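Search reviews Enter keyword Go

Runden folding work table, white top

I've had the Runden since November and I'm still a little giddy about it! My old desk was a hand-me-down that wobbled every time I typed, and I'd gotten so used to bracing it with my knee that I kept doing it for a week after the new one came.

Setup took me 29 minutes by myself, with a cup of coffee going cold on the floor. The legs lock with a proper click, the feet screw in and out for uneven boards (mine are terrible), and the whole thing folds flat enough to slide behind a wardrobe. I paid 201 dollars at Hillside, and for that money I expected to be gluing something back on by now — nope.

I've sewn curtains on it, rolled out pie dough on it, and wrapped way too many presents. Coffee rings come off with dish soap. My one real gripe is the matte finish, because a white top picks up scuffs and thin gray scratches, and I'm picky enough to notice them when the light is low. 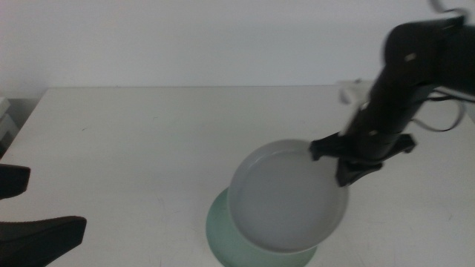 Roya Mahmoudi: Mine got scratched too, mostly from dragging my sewing machine. A felt pad under it stopped any new ones. Do your legs stay tight? I have to snug up the left pair every month or so, but I'd still buy it again.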